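Our group adopted its written handling rules for gripper work in July, and I have been asked to set down the reasoning behind two of them. Piyumi Bepari drafted the text; the comments are mine.

Rule 4 states that any sheet bearing a printed or stamped mark is to be logged by its condition before the fingers close on anything near it. Smudges and specks are entered as found. Of the 366 sessions reviewed for the Enilard project, 20 had no such entry, and those sessions were set aside.
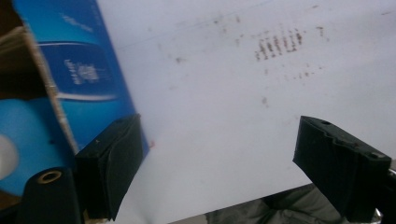
*Gripper fingers over a marked white sheet, with a blue box to the left.*

Rule 5 concerns neighboring items. When a box rests close to paper, the operator must name the item to be grasped before moving. Operators at Ullura asked whether a spoken note is enough. It is, provided the note is typed into the log by the end of the shift.

Finger pads are to be checked for residue after every 16 grasps. Piyumi would prefer a lower number, and the matter remains open. Comments on the draft may be sent to either of us until the next revision is issued.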